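A day at the Grerndale celebrity fair

3/30/25

So I finally went! My sister has been on at me for years to come to the Grerndale fair with her, and when I heard Cinzia Benedetti was going to talk about her divorce on stage, I bought two tickets before I'd even finished my tea.

We got the early coach from Clonley and still queued for ages. The man at the gate told us they'd sold 2,793 tickets, and I think most of those people wanted the same seats as us. We ended up behind a pillar — not ideal, but I could see her if I leaned.

She was lovely. She said she and Joar Hellström had told the children in August, well before the magazines got hold of it, and that they still share the house in Gernow on alternate weeks. No digs at him at all, though someone in the front row tried very hard to get one. My sister thinks they'll be back together by Christmas. I don't!

Afterwards there was a signing, limited to 500 people, and we missed it by a mile. We had chips and wandered round the other halls until our feet gave up.

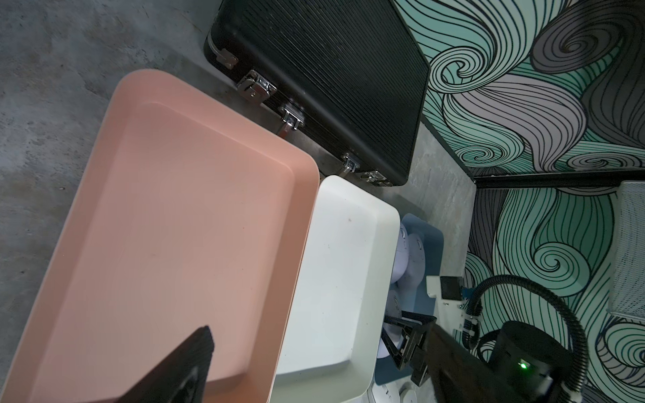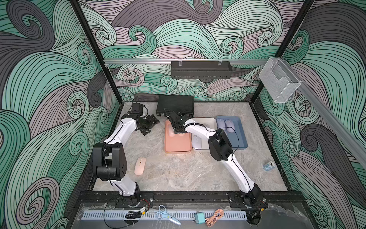 Getting there and back

The coach is 3 pounds each way if you book ahead. Take a cushion for the hall seats, and don't count on the last coach home leaving on time — ours went early and we had to run for it.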